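The Earbud That Wouldn't Let Go

Saturday, October 22, 2022

My favorite failure of the year happened on a tabletop at Clillville, and it involved an object that weighs about as much as a sheet of paper.

The project is called Paucar. Two robot arms share one table. One picks up a wireless charging case, the other picks up an earbud, and together they put the thing away the way you do without looking on your way out the door. Anyone who has fumbled an earbud onto a train platform knows how slippery those little stems are. I could watch the arms do it for hours, and in August I nearly did.

By then the system had logged 3,381 attempts, and the team was feeling good enough to let it run through lunch. Then, on attempt 42 of the day, the right arm closed on an earbud, carried it over to the case, opened its fingers, and the earbud stayed exactly where it was. It was stuck to the grip pad! The software had commanded a release, the motor had reported a release, and as far as the robot knew the job was done. So it moved on to the next step, closing the case, with an earbud still riding on its finger.

What came next was a slow squeeze. The right arm pushed down, the left arm felt its case being shoved and held on harder (as it had been taught to), and the two of them leaned into each other until a joint current limit tripped and both went limp. The case shot off the table. The earbud finally let go about a second later, which got a laugh even from the people who had to fix it.

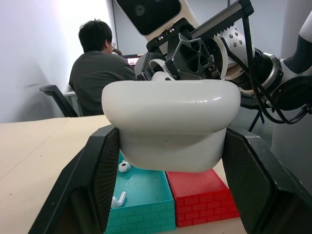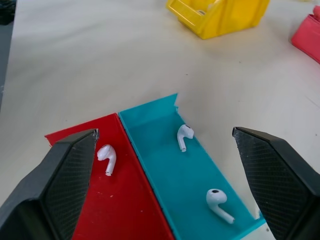
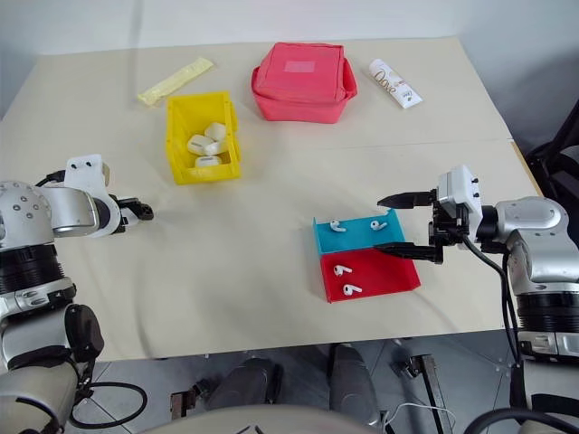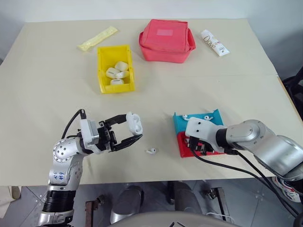
The damage was small: one cracked case lid and a bent bracket. The fault behind it was bigger, and this is where I got really hooked. Each arm was watching its own forces, and each one was inside its limits for nearly the whole event. Neither had any idea that the push it felt was coming from its partner. Put a person's finger between those two grippers and you have the same blind spot with a much worse ending.

The fix came in layers. The first is almost silly. After every release, the arm now backs off and checks its own fingertips with the wrist camera before it does anything else. If it sees something white still hanging there, it gives a little wiggle, and if that fails it stops and asks for help. I love the wiggle. It looks so much like someone trying to shake tape off their thumb.

The second layer took longer. The safety controller, bought from a company called Trerkum, was set up to treat the arms as two separate machines. The team rewrote the rules so that forces on both wrists are added together whenever the grippers come close, and the combined limit is 30 newtons. Go past it and both arms stop in place, brakes on, instead of sagging. That last part matters a lot if your hand happens to be underneath.

Then there were the pads. Fresh ones release cleanly, and worn ones pick up skin oil from all the handling and start to cling. They used to be changed when somebody noticed they looked ratty. Now they get swapped every 90 hours of running time, and the old pair goes in a jar by the door.

There's still grumbling about speed. The fingertip check slows down every single cycle, and a sister lab at Flestbridge running the same software has asked whether it could be skipped when the pads are new. So far the answer is no. The Flestbridge people are testing a thin sensor under the pad that would feel the earbud leave, with no camera needed, and if it holds up through the winter both labs plan to switch over.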